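Ticket: Member check-in tablet drops off network
Site: Skornside gym, ground floor
Priority: Medium
Status: Resolved, monitoring
Product: Jutent Access, front desk client

Reported fault

Front desk tablet loses its connection to the Jutent server several times a day. The check-in screen shows "Offline – retrying" and the door release stops responding to member tags. Staff have been letting people in by hand. The fault clears without a restart, usually within 3 minutes. First noticed in October, after the internet provider swapped the modem.

Checks done on site

Tablet signal at the desk is good. Moved the tablet to the free weights area and left it logged in while the floor was in use. It dropped there as well, at the same moment as the desk printer. That rules out the tablet's own wireless card.

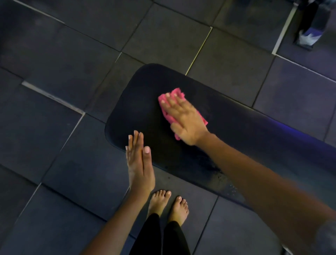
Ran a continuous ping from a laptop to the router and a second one to the Jutent server. The router stopped answering first each time. Swapped the patch lead between the router and the wall switch, no change. Switch port reports 100 Mbps full duplex, no errors on the counter after 1,000 packets.

Router log shows the same line before every drop: address conflict on the gateway. A second device is claiming the router's address. The hardware address belongs to the new modem, which was left in routing mode with its own DHCP server running. The Benska router behind it hands out addresses in the same range.

Action taken

1. Modem set to bridge mode, DHCP off.
2. Benska router restarted, lease table cleared.
3. Fixed address reserved for the tablet and for the door controller.
4. Lease time changed from 1 hour to 8 hours.
5. Door release tested with a staff tag and a member tag. Both worked.

Left the laptop pinging until closing on Friday. No drops logged. The door controller is still on old firmware – not the cause of this fault, but it should be updated before the next Jutent release.

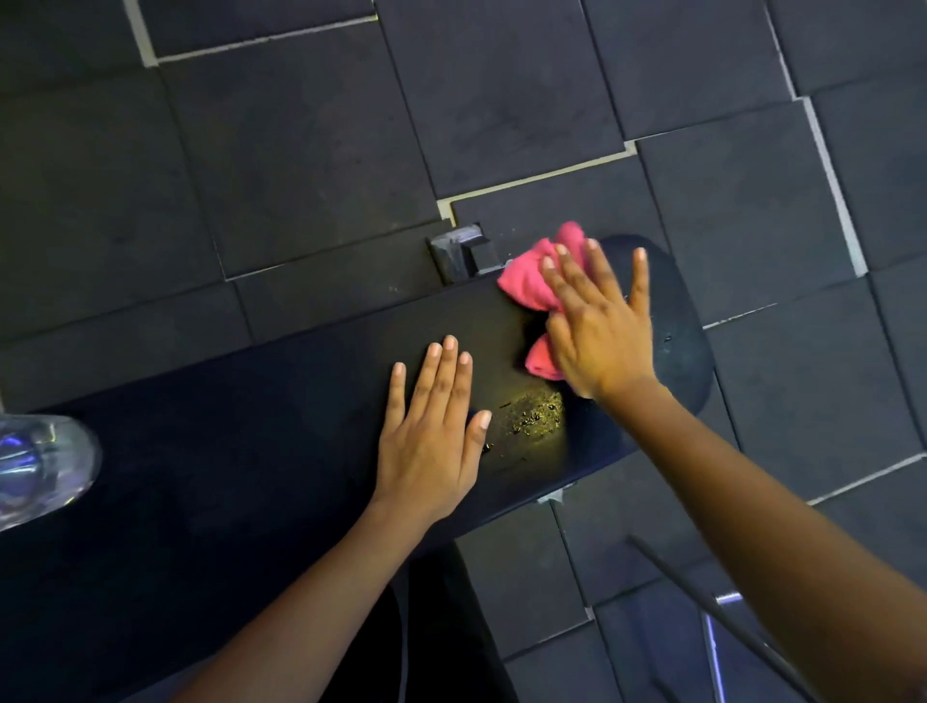

Alcaraz: Confirming the modem change from our end. Bridge mode is saved to the line profile, so a factory reset won't bring the routing back. Please check the guest wireless as well. It was set up on the modem and will have gone off with the change.

Guest wireless confirmed down. Recreated on the Benska router under the same name and password, on a separate network from the desk equipment. Tested with a phone, pages load and the door controller can't be reached from it.

Firmware update raised as its own ticket. This one stays open until Friday, then closes if the router log is clean.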